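Folding on the bed instead of the table

September 22, 2024

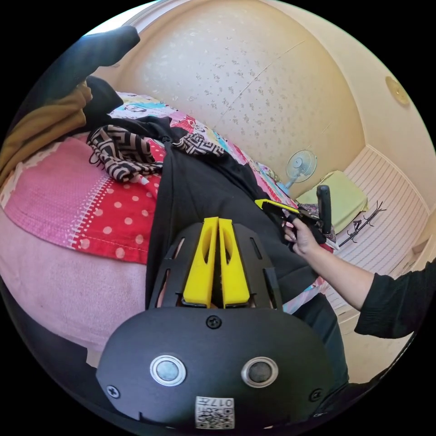
Black garment on the bed, small patterned piece near the hand.

I moved the folding from the dining table to the bed in the spare room. The table is too narrow for long clothes. A sleeve goes over the side, pulls the body with it, and the first fold has to be redone.

A mattress has the opposite fault. It gives under pressure, so creases can't be pressed flat the way they can on wood. Dark, soft clothes are the worst case, as the seams are hard to find under a ceiling light. My current order:

Lay the piece diagonally if it won't fit straight.
Find the hem and pull that edge out first.
Smooth from the middle toward the sides.
Sleeves in, then fold in half, then thirds.

Small things wait at the side until the large piece is done. Hằng Cù folds them first and stacks them, which works too if the stack stays clear of the sleeves.

The shelf from Soler is 310 mm deep, and thirds fit it with the fold facing out. Sweaters get their own post in October.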